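The Vameline Sheet-Metal Bin, Five Months In

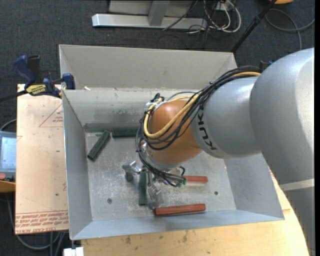 Green and reddish-brown bars in the gray bin, scuffs and all.

I bought this bin in March to hold the offcut bars that used to live in a heap beside my bench, and I've been meaning to write it up ever since. Better now than never, right?

First, the basics. It's a plain rectangular box in gray sheet metal, open on top, and it cost me 60 dollars plus 12 for shipping out to Tultdale. I'd looked at a plastic one from Flutico for 24 and very nearly clicked on it, but the last plastic bin I owned split along the bottom seam one winter and I was still annoyed. So, metal!

The good stuff. It doesn't flex. I can drop bars in from waist height (I shouldn't, I know) and the walls stay where they are. The opening is as wide as the floor, so you can get a hand right into the corners, and that matters more than I expected, as bars love a corner. They slide up against the wall, lie flat along the bottom of it and you end up chasing them with your fingernails.

I use the colors to keep the sizes straight, dark green for one length and the reddish-brown ones for odds and ends, and against dull gray they're both easy to spot. My friend Yolanda Casado has the same bin full of bare steel pieces and says she can never find a thing in hers. Paint your stuff, Yolanda!

Now the finish. It marks up if you so much as look at it. Mine had scratches across the floor by the end of week one, and then came these whitish smudges that I've tried to get off with dish soap, vinegar and some orange degreaser I had under the sink. They fade and then they're back. I've given up on it. If you want something pretty for a showroom, keep shopping.

It's also LOUD. Every bar that goes in sounds like a dropped tray in a cafeteria. I tried a rubber mat in the bottom for a while, but the bars dragged on it and bunched it up, so out it went.

Would I buy another one? Yes, and I probably will before the end of August, for the shorter pieces. I'd love it if Vameline sold a divider to go with it. I wrote and asked, and got a nice reply saying they'd pass it along.

Four stars. The missing one is for the noise.

Candela Goicoechea
5 August 2026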